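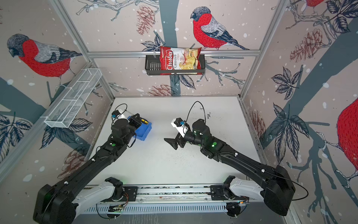

3.2 Vocal delivery and lyric address in breakup albums

Songs were coded at the level of the line. Each line was assigned one of three address types: direct second person, third person, or none. Two coders (Fakir and Dumitrescu) worked from the printed lyric sheets and then repeated the task while listening, so that lines changed or dropped in the recording could be marked. Disagreements went to a third reader.

The corpus holds 200 songs by solo singers and bands whose press materials tied the album to a separation. Live records and remix sets were left out. Cover versions were kept only when the singer had altered the words.

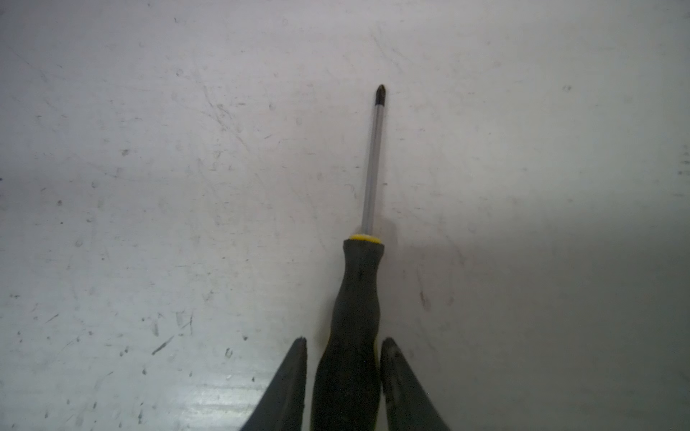 Figure 4. Screwdriver on the work surface, close view.

Direct address was most common in choruses and least common in bridges. This agrees with Softić's earlier reading of the Rurnano recordings, where the bridge tends to step back from the quarrel and comment on it. The pattern did not hold for albums on the Bostine label. On those records the second person runs through the whole song, and the bridge is often instrumental.

Tempo was taken from the first full verse. Songs with a tempo change of more than 15 beats per minute were split and each part was coded by itself. Six songs had to be treated in this way. Vocal register was marked as low, middle or high relative to the singer's own range on the same album, following Zakaria. 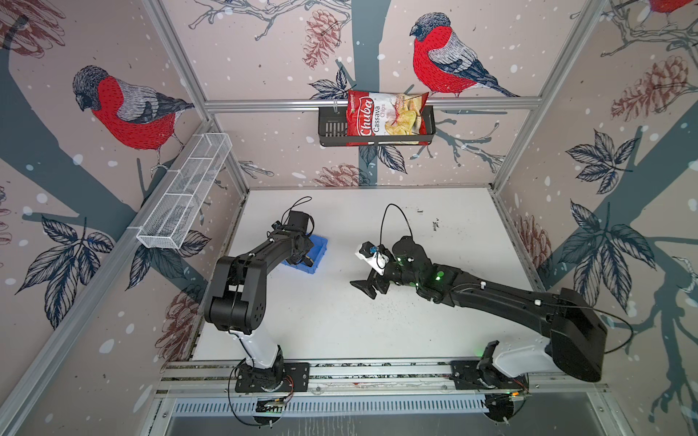

Figure 5. Work surface with two arms; gripper of the left arm at a small blue bin.

3.3 Interviews

Five singers agreed to talk about the order in which words and music were written. Kılıçarslan conducted the interviews in June, in person at Rerkley and by phone for the two singers on tour. Transcripts were returned to the singers for correction. One withdrew a passage on the title song of Kos, and it is not used in the analysis.

Four of the five reported writing the chorus lyric before the melody. The fifth worked from a finished backing track. All five said that names and places had been removed between the demo and the final version. Where demos were supplied, the coders confirmed this against the recording. 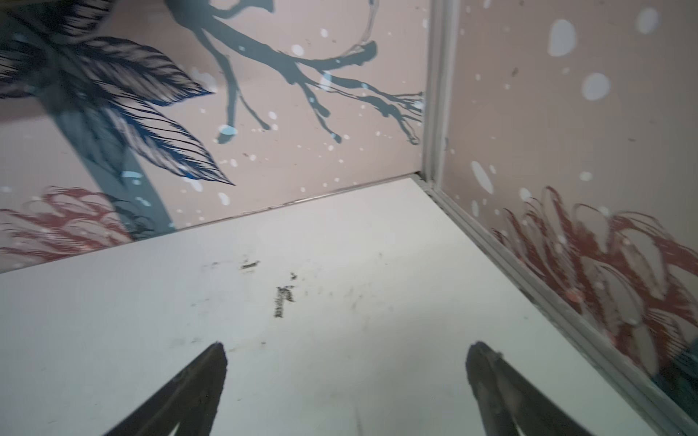 Figure 6. Gripper fingers, spread, over the white surface near a corner.

Reviews were not coded. Their effect on how listeners assign a lyric to a real person is taken up in Section 5.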